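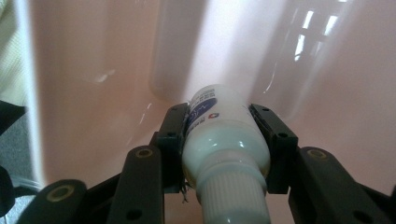

うすいピンク色の器(うつわ)と、白いボトル

2025年3月8日
文:ルーリー・ドハティ

水にうくもの、しずむもの

おふろに入っているとき、シャンプーの空の入れ物が水面にぷかぷかういていることがあります。同じおふろに10円玉を落とすと、すぐに底までしずみます。入れ物のほうが10円玉よりずっと大きいのに、うくのは大きいほうです。

では、重いものがしずんで、軽いものがうくのでしょうか。これも少しちがいます。小さなくぎは手のひらにのせても重さをほとんど感じませんが、水に入れるとしずみます。丸太は大人が何人もかからないと持ち上がらないほど重くても、川をうかんで流れていきます。

うくかしずむかを決めているのは、ものの重さと大きさの両方です。

■水はものをおし上げている

プールやおふろの中で、体が軽くなったように感じたことがあると思います。水の中では、ふだん持ち上げられない友だちでも、うでにのせることができます。友だちの体重がへったわけではありません。水が下から友だちをおし上げているのです。

水がものをおし上げる力を「浮力(ふりょく)」といいます。

浮力がどうして生まれるのかは、水の深さと関係があります。水には重さがあるので、深いところほど、上にのっている水の重さで強くおされます。水におされる強さを「水圧(すいあつ)」といいます。プールの底のほうにもぐると耳がいたくなることがあるのは、水圧のせいです。

水の中に箱があるところを考えてみましょう。水は、箱を上からも、下からも、横からもおしています。右からおす力と左からおす力は同じなので、打ち消し合います。ところが、箱の上の面と下の面では深さがちがいます。下の面のほうが深いところにあるため、下からおす力のほうが強くなります。この力の差が、箱をおし上げる浮力になります。

浮力は、しずんでいくものにもはたらいています。10円玉も水におし上げられているのですが、10円玉の重さのほうが浮力より大きいので、しずんでしまうのです。

■浮力の大きさはどうやって決まるか

おふろにお湯をいっぱいまではって、体をしずめると、お湯がざあっとあふれます。あふれたお湯は、体が入ったためにいる場所がなくなった分です。これを「おしのけられた水」とよびます。

大昔のギリシャの学者が、浮力について大切なきまりを見つけました。ものが水から受ける浮力の大きさは、そのものがおしのけた水の重さと同じになる、というきまりです。

水は、1立方センチメートル(たて、横、高さがどれも1センチの、さいころのような大きさ)で重さが1グラムあります。ですから、体積(たいせき)が26立方センチメートルの石を水にしずめると、石は26グラム分の力でおし上げられます。石の重さは同じ体積の水より重いのがふつうなので、26グラム分の力では足りず、石はしずみます。

もし、同じ体積で重さが26グラムより軽いものがあれば、それはうきます。全部が水に入ると、おし上げる力のほうが重さに勝つからです。うき上がって一部が水の上に出ると、おしのける水がへり、浮力も小さくなります。そして、浮力と重さがちょうどつり合ったところで止まります。

■つまり具合をくらべる

同じ大きさの鉄と木をくらべると、鉄のほうがずっと重いことがわかります。鉄のほうが、同じ大きさの中にたくさんの重さがつまっています。このつまり具合を「密度(みつど)」といいます。

中までつまった一つのかたまりの場合、密度が水より大きければしずみ、水より小さければうきます。鉄、ガラス、石、金、銅は水より密度が大きいのでしずみます。氷、ろうそくのろう、コルクは水より密度が小さいのでうきます。

プラスチックは種類によってちがいます。ペットボトルの本体に使われているプラスチックは、小さく切って水に入れるとしずみます。ふたに使われているプラスチックは、たいていうきます。リサイクル工場では、このちがいを使って、くだいた本体とふたを水の中で分けることがあります。

■木はどうしてうくのか

木は、もともと細かい部屋がたくさん集まってできています。生きている木では、その部屋やくだを水が通ります。切ってかわかすと水がぬけ、空気の入ったすきまがたくさん残ります。すきまが多いので、木は見た目の大きさのわりに軽くなります。

マツやスギの板の表面には、すじのようなもようがあります。木目(もくめ)です。木は春から夏のはじめにかけて早く育ち、その間にできた部分は色がうすく、やわらかくなります。夏から秋にかけてはゆっくり育ち、色がこくてかたい部分ができます。うすい部分とこい部分がくり返されて、木目になります。うすい部分のほうがすきまが多く、軽くできています。 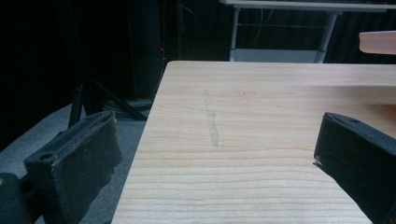
木の種類によって、すきまの多さはかなりちがいます。模型の飛行機に使われるバルサという木は、とても軽いことで知られています。水に入れると、ほとんどの部分が水の上に出ます。反対に、コクタンのように、すきまが少なくて水にしずむ木もあります。

密度が水のちょうど半分の木でできた、高さ6センチの四角い板を平らにうかべたとします。板は3センチだけ水に入って、残りの3センチが水の上に出ます。密度が水の半分なら、体積の半分だけ水をおしのければつり合うからです。

木を長い間水につけておくと、すきまに少しずつ水が入っていきます。空気がいた場所が水に入れかわると、木はだんだん重くなり、うかんでいた丸太がしずんでしまうこともあります。ダンドモント湖では、むかし山から切り出した丸太を湖にうかべて運んでいました。湖のいちばん深いところは26メートルあり、その底には、運ぶとちゅうでしずんだ丸太が今も残っています。冷たくて酸素(さんそ)の少ない水の底では、木はなかなかくさりません。

■鉄の船がうくわけ

鉄は水にしずむのに、鉄の船はうきます。これは形に関係があります。

ねん土を使って考えてみましょう。35グラムの油ねん土を丸めて水に入れると、しずみます。丸いねん土がおしのける水は35グラムより少ないので、浮力が足りません。次に、同じねん土をうすくのばし、ふちを立てて、おわんの形にします。そっと水にのせると、今度はうきます。ねん土の重さはかわっていませんが、おわんの内側の空いたところの分まで水をおしのけるようになり、35グラム分の水をおしのけたところでつり合うのです。

船もこれと同じです。船の中には、部屋やろうかや荷物を置く場所があり、そこには空気が入っています。鉄と空気を合わせた全体で見ると、同じ大きさの水より軽くなっています。

フックリーの港から出るフェリー「コステロ号」は、人や車をのせると、全体の重さが3694トンになります。このとき、コステロ号は3694トンの水をおしのけています。車がおりて軽くなると、その分だけ船はうき上がります。荷物をのせるとまたしずみます。船の横には、ここまでなら水に入ってもよいという線がかいてあり、のせすぎていないかどうかを外からたしかめることができます。

船に穴があいて水が入ると、空気のあった場所が水になります。全体の重さがふえて、浮力が足りなくなると船はしずみます。そのため、大きな船の中はかべでいくつもの部屋に区切られていて、一つの部屋に水が入っても、ほかの部屋には広がりにくいようになっています。

■海の水と川の水

海の水には塩がとけています。塩がとけた水は、真水(まみず。塩の入っていない水のこと)より少し重くなります。おしのける水が重ければ、浮力も大きくなるので、人の体はプールより海のほうがうきやすくなります。

船が海から川に入ると、少しだけ深くしずみます。フックリーの港は川の口にあるため、コステロ号は、海に出ているときより港の中にいるときのほうが、ほぼ6センチ深くしずみます。船長は、船の底が川の底にぶつからないように、このちがいも計算に入れています。

■魚と潜水艦

水の中にいる魚は、水面までうき上がることも、底までしずむこともなく、同じ深さにとどまっていられます。多くの魚の体の中には「うきぶくろ」という、気体の入ったふくろがあります。気体の量をふやすと体がふくらんで浮力が大きくなり、へらすと小さくなります。サメのなかまにはうきぶくろがありません。そのかわりに、油をたくさんふくんだ大きなかんぞうを持っています。油は水より軽いので、体がしずみにくくなります。

潜水艦(せんすいかん)には、水を入れるためのタンクがあります。もぐるときはタンクに海の水を入れて重くし、うき上がるときは空気を送りこんで水を外に出します。船の大きさはかわらないので、重さのほうをかえているわけです。

■やってみよう たまごをうかせる実験

用意するもの
・生たまご 1こ
・とうめいなコップ
・水
・塩
・スプーン

1 コップに、たまごが全部入るくらいの水を入れます。
2 たまごをそっと入れます。新しいたまごはしずみます。
3 たまごを取り出して、塩をスプーン1ぱい入れ、よくかきまぜます。
4 もう一度たまごを入れて、様子を見ます。
5 たまごがうくまで、3と4をくり返します。

塩がふえると、水の密度が大きくなります。水の密度がたまごの密度より大きくなったところで、たまごはうき上がってきます。塩のかわりにさとうを使っても、同じようにうかせることができますが、塩よりたくさん必要です。

実験に使ったたまごは、わらないように気をつけて取り出し、さわったあとはせっけんで手をあらいましょう。塩水は飲まないでください。

■ことばのまとめ

浮力……水などが、中に入ったものをおし上げる力。空気にも浮力があり、ヘリウムの入った風船は空気の浮力でうき上がる。
水圧……水がものをおす強さ。深いところほど大きい。
密度……同じ体積でくらべたときの重さのちがいを表すもの。
体積……もののかさ。立方センチメートルなどで表す。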